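Two arms on the bottle sorting bench, what happens to the people who sort now?

Posted by stuvari_fan, Sep 11, 2026

Small place, we sort glass bottles by color before they go out to shops. All by hand til now. Management put two robot arms on one bench at the Drokthorpe site and says the rest of the benches "may follow". 18 of us on sorting. I've been asked to be the bench lead for it, no extra pay mentioned. Anyone been thru this? Does the job get better or do the hours just dry up. Also is it normal that I'm the one who gets blamed when it stops, bc that's already happening.
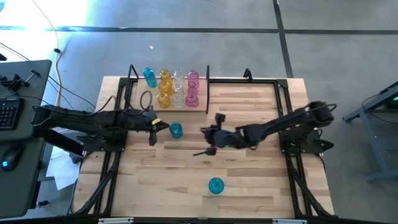

The bench. Amber, clear and pink in the tray, two teal ones still out on the wood.

Management keeps quoting 93 percent right color. Ok but who picks up the rest. Me.

Agudelo

Went thru the same thing, different product. Hours didn't drop the first year, the work changed. Less reaching, way more watching. Watching is tiring in its own way, my neck was worse if anything. Things I'd ask for now, before it's running full time:

Bench lead in writing, with a rate. They gave me 80 cents an hour more and only after I asked twice.

Who is allowed to restart it. If it's you, you need real training, not a five minute walk thru.

A stop log that has a reason column. Dropped bottle, bad grip, wrong color, whatever. Once ours had reasons in it the blame stuff quit pretty fast, you could see most stops were nothing to do with the operator.

Rotation. We do 2 hours on the arms then swap to packing. Don't let them leave one person on it all shift.

On the other benches, ask for a date. "May follow" was our line too and it followed in December, right in the middle of the rush. Bad month to be learning anything.

jarnis

its fine, ours is slower than a person anyway. wouldnt worry

stuvari_fan

Thanks Agudelo, taking the log idea in tomorow. Jarnis, slower is what they said about ours too, then they started talking about running it overnight.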